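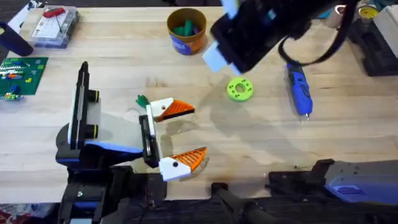 Reviews > Workshop > Benches and Tops

Drerkeck Sinis 2907 Workbench: Six Months In

The Sinis 2907 is a fixed-height workbench with a solid maple top and a bolted steel base. I paid $305 for mine at Imstead, plus delivery, and it replaced a folding bench that shook every time I picked up a file. It sits in the middle of my price range for benches. The cheaper ones mostly have particleboard tops, and the Villanueva bench I also looked at costs a good deal more once you add the lower shelf.

Assembly took most of an evening. The legs and rails go together with hex bolts, and the holes lined up except for one on the back rail, which needed a tap with a mallet. Leave everything finger-tight until the top is on. The instructions put this on the last page, after you have already tightened it all. The top is heavy and you will want a second person to lift it.

The finish from the factory is thin. I sanded lightly and put on three coats of mineral oil over the first week, then another coat in February when the heat had been running and the ends looked dry.

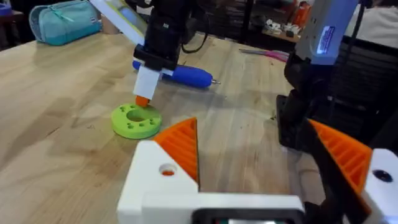
Does it wobble?

Once the leveling feet are set, it stays put for hand work. Sawing hard along the length will still walk it a little on a smooth concrete floor, and rubber pads under the feet help with that.

Drerkeck rates the bench at 1000 pounds. I have no way to test that and no reason to. I have stood on it to change a light fixture and felt no flex.

The maple marks easily. Pencil comes off with an eraser, but metal dust gets into the grain and leaves gray patches that need sanding. A dropped screwdriver left a dent near the front that I steamed most of the way out with a damp cloth and an iron.

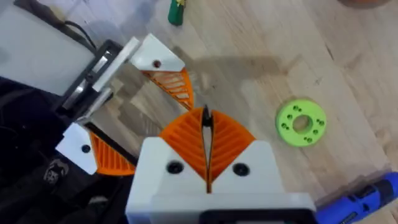
Clamping is where the design falls short. The front rail sits too close to the underside of the top, so a standard bar clamp has very little to grab. Along the ends there is more room. If you plan to add a vise, measure first. Mine needed a spacer block and longer bolts, and the right front corner was the only spot that worked.

The lower shelf is sheet steel and rings when you set anything on it. I cut a piece of old carpet to fit. The height is a bit low for me at 6 feet tall, though it suits assembly work on a stool.
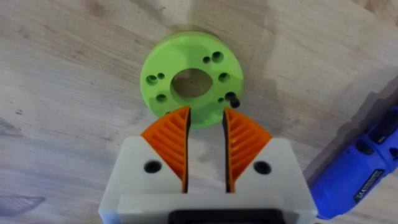

Bright green ring-shaped part on a pale wood top.

I would buy it again at the same price, mainly for the top. Anyone who clamps work to the front edge all day should look at the Villanueva.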